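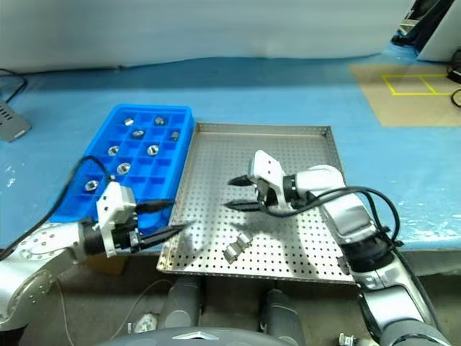

Palesa Nkosi would take a second pair of hands on the fingertips before any new software, and the request has gone into this posting as she made it. The fingertips wear, the grip center drifts, and the cell begins to miss parts in the compartment tray.

Daltum is hiring a maintenance technician for the two-arm sorting cell at Gerkport. The cell moves small metal fittings between a blue plastic compartment tray and a perforated steel tray. Contract of 9 months, 30 hours a week.

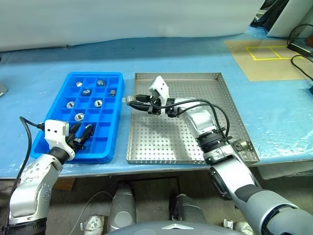

DUTIES

Inspect and replace gripper fingers on both arms. Re-zero the grippers after each change and log the offset.
Check cable loops at the wrists for chafing and strain at the connector.
Re-teach tray corners whenever a tray or the table film is replaced.
Run the 600-cycle acceptance test after any repair.

REQUIREMENTS

Two years on electric arms or similar equipment. Able to read wiring diagrams and use a torque driver to spec. Programming is useful but not required.

TO APPLY

Send a resume and one sample repair report to Willy Verhoeven, Room 207, by September 2, 2021. Quote reference Valine.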